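Six months of making my own coffee

Right, the coffee post. I've been promising this one since August and a few of you have been very patient in the comments, so I've made a pot and I'm going to get it all down in one go.

For years my coffee came from the little place at the bottom of Nander Street. Flat white on the way to the tram, another one on the way home if the day had been rough. I loved it and I still do. But then our office moved, the tram stop was suddenly in the wrong direction, and I found myself drinking the instant at work and feeling a bit sorry for myself every morning at 7.30. So I decided to learn how to make a proper one at home, and I have become the sort of person who talks about grind size at dinner. Sorry, Mum.

The first thing I learned is that the beans matter more than anything you plug in. I'd been buying whatever was on special, with a best before date somewhere in the next ice age. Then I tried a bag from Ortuño, who roast out past the railway yards and stamp the roasting day on the front, and wow. It smelled like toast and dried apricots! I drank it black for a week (me!) so I could taste it properly. I've since gone through most of their range and my favourite is still the plain house blend, which is also the cheapest. The fancy one with the fruit notes tasted like warm berry cordial to me, but my sister adores it, so she gets those.

The second thing was the grinder. I held out for ages on this one. I had an old blade grinder that came with the flat and it made half dust, half gravel, and the coffee was sour and bitter in the same mouthful. I ended up with a hand grinder, a Trakar, second-hand, with a dent in the lid. It takes 18 grams at a time, so that's what I use for everything now. It's a good little arm workout before breakfast and I've grown very fond of the noise. My partner has not, so I grind with the bathroom door closed on weekends. 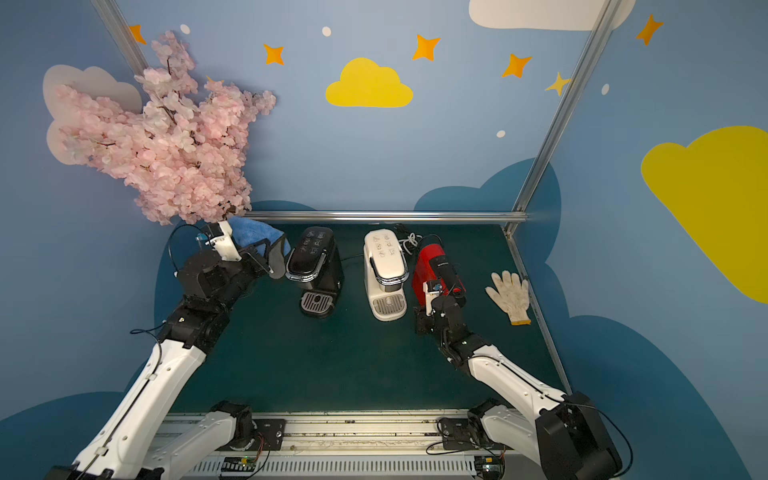

Red machine, black machine, blue towel.

Now, machines. I get asked about machines more than anything else and I'm the wrong person to ask, because I've changed my mind so many times. I started with a stovetop pot and I'd happily tell anyone to start there too. They're cheap, there's hardly anything to break, and when you get it right the coffee is dark and syrupy and lovely with hot milk. My tip is to fill the bottom with water that's already hot and keep the flame low. Take it off as soon as it starts to gurgle. I used to let it splutter away while I looked for my shoes and it tasted like a burnt broom.

If you do go for something with a plug, please look at how you clean it before you look at anything else! Can you get the water tank out without moving the toaster? Does the drip tray go in the dishwasher? Is there a dark corner where old milk can hide? I'd take a simple machine that's easy to wipe down over a clever one that isn't. And colour is allowed to matter. You're going to see it every morning in your pyjamas, so if the red one makes you happy, get the red one.

Most of what I know about looking after them comes from Urmas Petrauskas, who ran the Saturday class I did at the library. Three hours, a trestle table of sad donated appliances, and the best biscuits I've had at any public event. He had us descale, rinse, rinse again, and then taste the plain hot water to check. Mine tasted of vinegar so back I went. He's also very firm on cloths. One for the steam wand, one for the bench, and they never swap jobs. I'd been using the same tea towel for the lot (and for the dishes, and once for the dog) and I went quite pink.

Milk took me longest. I wasted so much of it. What finally worked was practising with cold water and a tiny drop of dish soap, which foams up in nearly the same way and costs next to nothing. You keep the tip just under the surface for a few seconds, listen for a sort of paper-tearing sound, then sink it and let the whole lot spin. Oat milk behaves differently again - I like the Sillura one, which goes glossy if you don't get it too hot. I still can't pour a heart. I can pour a very convincing onion.

As for money, I spent close to $200 all up, spread over several paydays, and that includes a set of scales I could have lived without. I still stop in at Nander Street when I'm down that way. They were lovely about it when I confessed, and the owner let me sniff a bag of something green and unroasted that smelled exactly like hay.

Next on my list is cold brew, before the weather warms up. I've read that you leave it overnight, I've read that you leave it for a full day, and the jar I bought doesn't fit in the fridge door. If anyone has a ratio they swear by, pop it in the comments, and tell me whether you strain through paper or cloth.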